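Unit 4: Table surfaces, mats and looking after both

Okay, this is the unit people skip because it sounds dull, and then they come back to me with a white ring in the middle of their grandmother's table. So please read it before class. I've kept it short and I've put in the stuff from the shop floor that isn't in the Fleltwood reader.

We left off last time with finishes. Quick recap: oil soaks in, wax sits on top and wears off fast, varnish forms a film. Pale woods show everything under oil. I love an oiled light tabletop (I have one at home and I fuss over it like a houseplant), but it'll pick up a coffee spill or a rusty paint can before you've found a rag. If you don't know which finish you've got, put a drop of water somewhere out of sight and watch it for a few minutes. A bead means there's a film or plenty of wax. A dark spot means bare wood or a tired oil finish, and you should be re-oiling before you do anything else.

Now, mats. For the work tables in this course I want a big one, big enough that your elbows are on it too. Small mats are a nuisance. You push them around, grit gets caught at the edge, and you end up with a scratched outline of the mat on the wood. I've got a table at the Risodgate workshop with exactly that outline and I'm still sanding it out!

Color matters more than you'd think. Dark gray is my pick for most jobs. Small pale parts show up on it, it doesn't bounce the lamp back in your eyes, and pencil crumbs don't make it look filthy by noon. For dark screws or black thread you'll want something lighter, so flip to a pale mat or lay down a sheet of paper. Matte beats shiny every time. Rounded corners are nice to have too - square ones curl up first, and then your sleeve catches them.

Thickness: 2 millimeters is fine for drawing, gluing and general fiddling. Go to 4 if you're tapping in pins or setting eyelets. The Wuvano sheets in the supply closet come in both, and they look alike on the roll, so check before you cut.

Cleaning is easy. Brush first, always, and only then wipe with a damp cloth and a tiny bit of dish soap. Let the mat dry flat, both sides, before it goes back on the wood. I can't say this loudly enough. A damp mat on an oiled table overnight is how you get a cloudy patch the size of a dinner plate.

You'll notice lighter patches on any dark mat after a while. Some are only the light hitting it, so tilt your head and see if they move. If they stay put, it's dust or wear, and a good wash will tell you which.

One more thing about sunlight. Wood changes color where it's exposed and stays put where it's covered, so lift the mat and shift it every couple of weeks, more than that in July. Leave some bare wood showing on different sides each time.

For next class: bring a ruler, a soft brush, and your notes on the Ahonen reading, pages 40 and up.
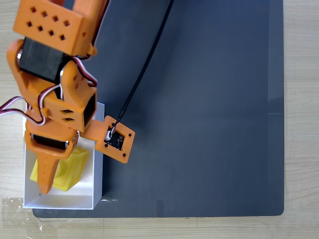 And bring a rag you don't mind ruining. We'll be doing the oil test on the offcuts first thing, and it gets on everything.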